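4.2 Handling noise and the choice of capsule mount

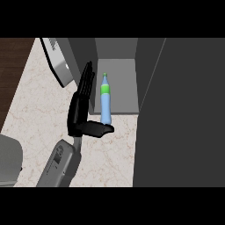

Figure 3. Simulated black robot hand with its thumb extended near the base of a plastic bottle, marble surface below.

Handling noise is the part of this study we most looked forward to, and it did not let us down! Most singers hold a vocal microphone for a whole set, and every shift of the fingers sends a small thump down the body and into the capsule. Published response curves say very little about this. Two microphones can match closely on a stand and behave like different species once they are picked up.

We compared two capsule mounts in the same housing. The first, which we call Plaseck after the workshop where it was turned, is a stiff rubber collar that grips the capsule around its rim. The second, Borow, hangs the capsule in a soft sleeve with an air gap behind it. Both went through the same Veltau preamp at a fixed gain, and the grille, cable and connector stayed the same throughout.

Eight singers took part, all with stage experience. Each sang the same verse with each mount, first holding still and then passing the microphone from hand to hand on a cue. They were not told which mount they had. From these sessions we cut 1264 short clips, and three listeners (Bortolotti, Nanayakkara and Akande) marked each clip for audible thumps, working separately and on closed headphones.

The soft sleeve came out ahead for low thumps, as we expected. What delighted us was how far the benefit depended on grip. Singers who held the body loosely near the connector got a clear improvement from Borow. Singers who cupped the grille got almost none, and in a few clips the sleeve added a faint wobble of its own when the microphone was moved quickly. Nnaji had predicted this wobble on the bench, following the simple spring model in Okonkwo's notes, and it was a real pleasure to hear it turn up in a chorus.

A high-pass filter removed much of the difference between the mounts, but it also thinned the lower voices. Onuoha, who ran the sessions, noticed that the two deepest singers moved closer to the grille to get their warmth back, and breath pops went up as they did so. We had not planned to measure pops, so we can only report this as something worth chasing.

Cable noise was a separate matter. Rubs and tugs near the connector came through both mounts at much the same strength, and we left those clips out of the comparison that follows in Section 4.3.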